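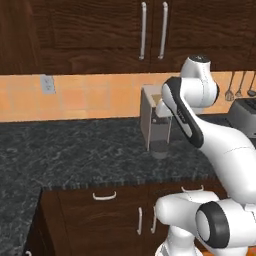
Category: Home Systems › Newsletter › Water and Plumbing

Hard Water at Delano: Results of the Descaling and Softening Review

30/07/2025

Supply water in the Delano buildings has been hard for as long as readings have been kept. The incoming line is fed from a limestone source, and the calcium load varies by season, with the highest values in late summer. Residents know the effects well: white crust on faucet aerators, cloudy glassware, slow kettles and shower heads that spray sideways. This item sets out what was found in the review, what has been changed in the plant room, and what is left to each household.

Background

The original softening unit, a single-tank Olero, was installed with the building and sized for a much lower daily draw. It regenerated on a fixed timer. On days of heavy use the resin was exhausted well before the timer came around, and hard water passed straight through until the next cycle. On quiet days the unit regenerated a bed that was still mostly charged and sent good brine down the drain.

The replacement is a twin-tank Zastus with metered regeneration. One tank is in service while the other is in standby or regenerating. The changeover is triggered by volume, and the current setting is 2285 gallons per tank. The controller was first set at 3000, which was the installer's figure, but outlet hardness began to climb before that volume was reached. Test draws put the start of the climb at 2386 gallons. The lower setting leaves a margin for seasonal variation and will be checked again in November, when incoming hardness is normally lower.

What is softened and what is not

The hot side is fully softened in all four stairwells. The cold side is split. Bathroom and laundry cold lines are softened, and the kitchen cold tap is not. This is the original piping layout and it has been kept. Softening by ion exchange adds sodium in proportion to the hardness removed, and a number of residents prefer to drink and cook with untreated water. Outdoor spigots are also on the hard side.

The practical result is that scale will continue to form in anything filled from the kitchen cold tap. Kettles, coffee makers, steam irons and countertop ice machines are the usual cases. Filling these from the hot tap is not recommended. Hot water sits in a storage tank and can pick up metals from the tank and fittings.

Descaling small appliances

Citric acid is the most convenient descaler for household use. It is sold as a powder, has little odor and rinses out easily. Dissolve two tablespoons in a quart of warm water, fill the appliance past the scale line, and let it stand for half an hour. Heavy deposits may need a second treatment. Do not boil a strong citric acid solution in a kettle. At high temperature it can form calcium citrate, which is less soluble than the acid and harder to remove than the original scale in some cases.

White vinegar also works – it is slower, and the smell stays in plastic parts for several fills. Vinegar should be kept away from rubber seals for long soaks. Check the manual before using either product in a machine with an aluminum boiler.

Never mix any acid descaler with bleach or a cleaner that contains bleach. The mixture gives off chlorine gas.

Faucets and shower heads

Unscrew the aerator by hand or with a cloth-wrapped wrench, note the order of the screens and washers, and soak the metal parts in descaler for twenty minutes. Brush from the outlet side so loosened grit is pushed back out the way it came. Shower heads that cannot be removed may be soaked in place with a plastic bag and a rubber band. Brushed and coated finishes should not be soaked for more than ten minutes.

If flow is still poor after cleaning, the restriction is probably upstream. The shutoff valves under the sinks are the Bošković quarter-turn type, and each has a small strainer on the inlet side. These strainers caught a good deal of loose scale after the changeover. They are a maintenance item – please report low flow and do not open the valve body yourself.

Dishwashers

Dishwashers here are connected to the hot line and therefore run on softened water. Those with a built-in softener should have it set to the lowest level or off. Detergent quantity can usually be cut by a third. Too much detergent in soft water etches glass, and this etching is permanent. It can be told apart from scale with a drop of vinegar: scale clears, etching does not.

Test strips

Hardness strips are available at the front desk. Dip for one second, shake once, and read after fifteen seconds. Hold the strip level while waiting, as drips carry color from one pad to the next. Run the tap for a full minute before sampling. A reading above three grains on any softened line should be reported along with the time of day and the tap used. Readings from the kitchen cold tap will be high and do not need to be reported.

Salt

The brine tank takes pellet salt only. Rock salt was used in the old unit and left a layer of insoluble sediment in the bottom of the tank, which in turn blocked the injector. The level is checked weekly and the tank is kept between one-third and two-thirds full. Overfilling encourages bridging, where a hard crust forms above the water and the brine below it stays weak.

Comments (3)

stairwell_c
Is the fridge water line on the hard side? Mine has the ice maker and the cubes leave white flakes in the glass.

Marlow2
Yes, it tees off the kitchen cold. The flakes are calcium. An inline filter will catch some of it but won't soften the water.

tk_delano
Cut the dishwasher detergent by a third as suggested and the film on the glasses is gone. A few of the older ones are etched and stayed cloudy after the vinegar test.

Contact the newsletter desk | © 2025 Delano Residents' Newsletter | Back to top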